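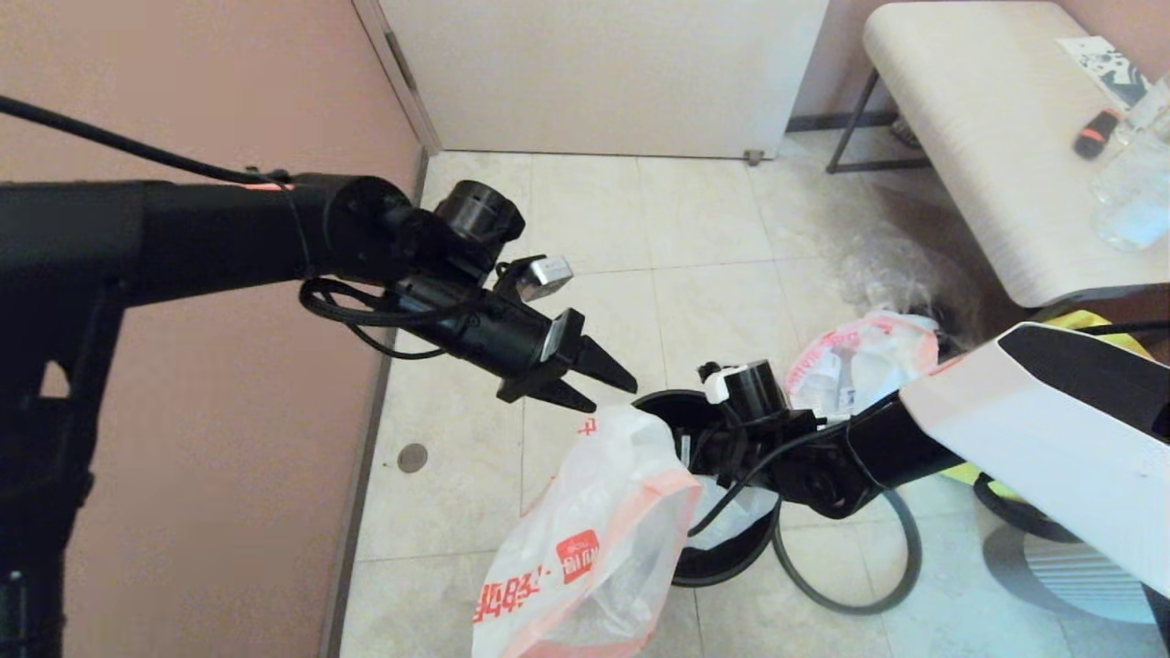

Both arms over the wastebasket, left gripper open. Bag task, February batch.

Search the notebook
Go

Moya rig, bag pickup, afternoon

Started 1:40. Goal for today was 40 good episodes of bag-into-bin on the two arm rig. Got 18. Writing down why before I forget.

Setup same as the Skavham notes except the start pose. Left arm now starts higher, jaws part open. Tùng wanted the wrists closer together at the start so the handover is shorter – fine for the thin bags, bad for my nerves. Two near touches in the first 8 tries. Backed the right arm off a bit after that and re-saved the pose as start_b. Use start_b. start_a is still in the menu, dont pick it.

Bags: the white ones with the red printing are hard. See-through in places, crumpled differently every time, and the handles fold flat against the rim. Left gripper pinches one layer and misses the other. What worked best was coming in from above, waiting a beat, then closing slow. Fouad does this without thinking, his episodes are clearly smoother than mine. I rush the close.

Clear bags worse. Tried four, kept one. Depth goes to mush on them. Suggest we leave clear ones for a separate set and label them that way.

Dropped episodes:
– cable loop on right arm brushed the bag mid-reach, 3 times. Needs a tie higher up
– operator pause longer than the cutoff (me, phone)
– bag slid into the bin by itself before the grasp. Tempting to keep, didnt
– one where the recorder had no left wrist stream at all. Restarted Plamton, came back

Question for Kerubo: do we keep failed grasps that get fixed on the second try? I kept them and tagged "retry". I think the policy needs to see recoverys, but last round we cut them all and total was 186 clean. Mixing might mess up the comparision.

Bin position: moved it a little between episodes, never off the tile it started on. Should go wider next time. Same for the floor clutter, I left it alone the whole session and it probably shows in the data.

4:15 stopped, left elbow motor hot to touch. Upload to Grorkside running.

Tomorrow – tie the cable, start_b only, Fouad drives first hour.

Filed under: Data collection / Two-arm / Bags

Comments (3)

Kerubo Ondieki
Keep the retries, tagged. We can filter at training time, can't get them back later.

Chiến Lưu
which cutoff are you on? mine was still set to the old one until this morning

Fouad Awad
Can drive but need to leave by 11. And please delete start_a.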